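共用作業室 月例安全点検表(コメント付き)
点検日:6/3/26
点検者:Elsa Rønning(Plomari棟 管理係)

いつも点検にご協力いただき、ありがとうございます。お忙しいところ恐縮ですが、気になった点は小さなことでも、どうぞ遠慮なく余白に書き添えてくださいね。

1. 避難経路の幅 【良】
廊下側の棚を少し寄せていただいたおかげで、ずいぶん通りやすくなりました。

2. 消火器 【良】
圧力計、封印とも異常なし。次の交換は10月の予定です。

3. ごみ容器と分別 【要改善】
紙とプラスチックの混入がまだ見られます。迷ったときは、まず入口の分別表をご覧ください。
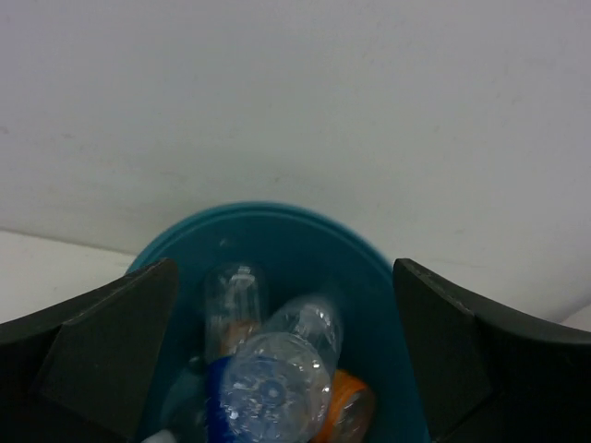

容器は八分目になったら空けていただけると、当番の方がとても助かります。袋の予備は流しの下の引き出しに3組入れておきました。

4. 薬品棚 【一部要改善】
Flukaの古い瓶のうち、ラベルが薄れて読みにくいものがありました。Kilis室のみなさん、お手数ですが書き直しをお願いいたします。棚の耐荷重は一段39kgまでです。

5. 電源まわり 【良】
たこ足配線はなし。コードの束ね方もきれいで、うれしくなりました。
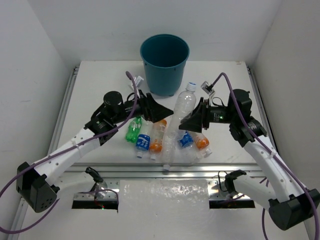

写真提供:Ruiz-Ortega

6. 床の段差・すべり 【要確認】
流し場の前のマットの端がめくれやすくなっています。新しいものが届くまでは、足もとにお気をつけください。

7. 救急箱 【補充済】
ばんそうこうを100枚、滅菌ガーゼを60枚に戻しました。使った方は記録用紙に一言お願いします。

8. 換気扇 【良】
先月より音が静かになりました。フィルターのお掃除をしてくださった方、本当にありがとうございます。

要改善の項目は、次回の点検でもう一度見せていただきます。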